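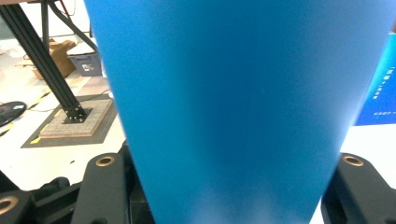 4. Montage des doigts et premier essai de prise

Cette section suppose que la poignée est assemblée (section 2) et que la caméra est fixée et branchée (section 3). Comptez une soirée si les pièces sont déjà imprimées.

4.1 Pièces nécessaires

Doigt gauche et doigt droit, imprimés en noir
Bagues en laiton, lot Kamley
Vis M3 x 8, têtes cylindriques
Rondelles plates M3
Graisse blanche, une noisette
Clé Allen de 2 mm

Les fichiers des doigts se trouvent dans le dossier Cumier, sous-dossier « pince_v2 ». Ne prenez pas ceux de la v1 : l'entraxe est différent et le doigt droit vient toucher le carter avant la fermeture complète.

4.2 Pose des bagues

1. Ébavurez les logements au cutter. Une bague doit s'engager à la main sur le premier millimètre, puis forcer.

2. Posez le doigt à plat sur une chute de bois, logement vers le haut.

3. Enfoncez la bague à l'étau, avec une cale de chaque côté. Arrêtez dès qu'elle affleure.

4. Contrôlez qu'un axe passe librement. S'il accroche, passez l'alésoir à la main, sans perceuse.

ATTENTION : n'utilisez pas de marteau. Le plastique se fend le long des couches, et la fissure reste souvent invisible jusqu'à la première prise un peu serrée.

Note : si une bague tourne dans son logement, retirez-la, dégraissez et recollez avec une goutte de bloque-roulement. Attendez le lendemain pour remonter.

4.3 Montage sur le mécanisme

5. Débranchez la batterie.

6. Ouvrez la pince au maximum en tirant sur la gâchette, puis glissez la goupille de blocage.

7. Présentez le doigt gauche sur ses biellettes, graissez légèrement les axes, mettez les vis en place sans serrer.

8. Faites de même à droite.

9. Retirez la goupille et fermez la pince lentement. Les deux doigts doivent se rejoindre sur toute la hauteur. Si le jour est plus large en haut qu'en bas, inversez les rondelles du côté droit.

10. Serrez les vis en croix. Un quart de tour après le contact suffit.

ATTENTION : gardez les doigts hors des biellettes pendant l'étape 9. Le ressort de rappel est assez fort pour pincer sérieusement.

4.4 Essai de prise

Commencez par un objet conique et mat. Un gobelet en plastique convient bien : il est léger et la forme évasée montre tout de suite si un doigt travaille plus que l'autre. Évitez le verre et le métal poli tant que la caméra n'est pas réglée.

11. Rebranchez la batterie et lancez le programme « essai_prise ».

12. Approchez la pince par le côté, ouverte, jusqu'à ce que l'objet occupe le centre de l'image. Les extrémités des doigts doivent rester visibles à gauche et à droite.

13. Fermez, levez de quelques centimètres, reposez. Recommencez 17 fois sans toucher aux réglages.

14. Ouvrez le journal et relevez la valeur « course_fermee ». Sur l'exemplaire de l'atelier de Gurville, elle se stabilise à 412. La vôtre sera différente ; notez-la, elle servira en section 5.

Si la valeur dérive à chaque prise, une vis est restée lâche. Reprenez à l'étape 10.

4.5 Problèmes courants

L'objet pivote pendant la levée : les doigts ne sont pas parallèles. Voir étape 9.

La gâchette revient mal : trop de graisse, ou un axe légèrement tordu. Démontez et essuyez.

L'image se coupe à la fermeture : le câble de la caméra est tendu. Laissez une boucle derrière la poignée et fixez-la avec un collier peu serré.

Le programme ne trouve pas la pince : la carte Daneshvar doit être branchée avant la caméra, et directement sur l'ordinateur. Les concentrateurs USB non alimentés posent problème.

Les plans des biellettes ont été corrigés en juin par Inmaculada Lorente. Si les vôtres ont été imprimées avant cette date, mesurez l'épaisseur au droit des perçages : en dessous de 8 mm, réimprimez-les avant de continuer.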